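4.2 Loading a single into the Vunus jukebox

1. Switch off the player at the rear panel and wait for the turntable to stop.
2. Open the lid and slide the Broltix record tray forward until it clicks.
3. Fit a centre adaptor to any single with a large hole.
4. Place the record in a free slot, A-side facing left. The tray has 100 slots.
5. Write the song title and artist on a blank title strip and slide it into the matching holder.

Caution: do not touch the stylus. Replace it with Ritell part 894 only.

6. Push the tray back, close the lid and switch on.

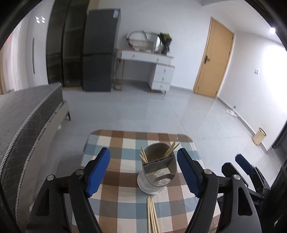
7. Key in the slot number and listen to the first verse. If the needle skips, set the tracking weight as shown in section 6.

Note: warped records may catch on the lift arm. Remove them before play.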